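Brindareck Office, Back Room
Gallery
Posted 01/07/2025 by Tamsin Pearce

The back room at Brindareck was refitted over two weeks. The job covered the floor, the walls and the furniture. The room is 65 square feet smaller than the old one on the second floor, so most of the shelving went to storage at Hostex.

Rhys Pomare laid the floor. The boards came from Stubbs and the leftover pack is in the hall closet if a plank ever needs replacing. Szu-yu Leung picked the white for the walls and the dark trim along the bottom. The budget for paint and trim was $500 and the final bill was $521.

Furniture was kept to a minimum. Anyone who wants a second table in there should ask Rawiri Wihongi before October, when the next order goes in.

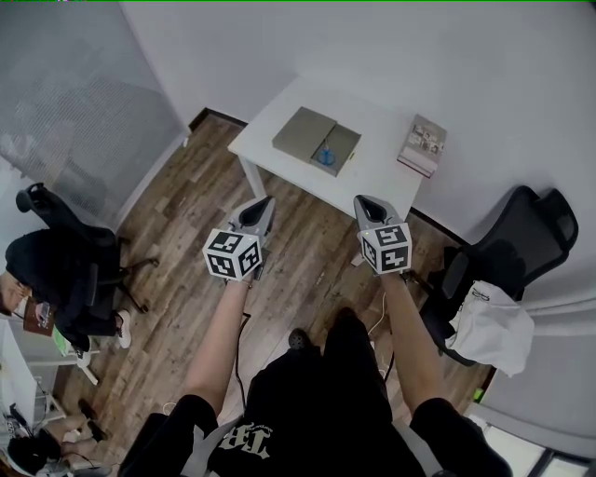
White table in the far corner, with the gray box open and a book beside it. Black mesh chair on the right.

Click any picture for the larger size. Prints can be ordered through the front desk.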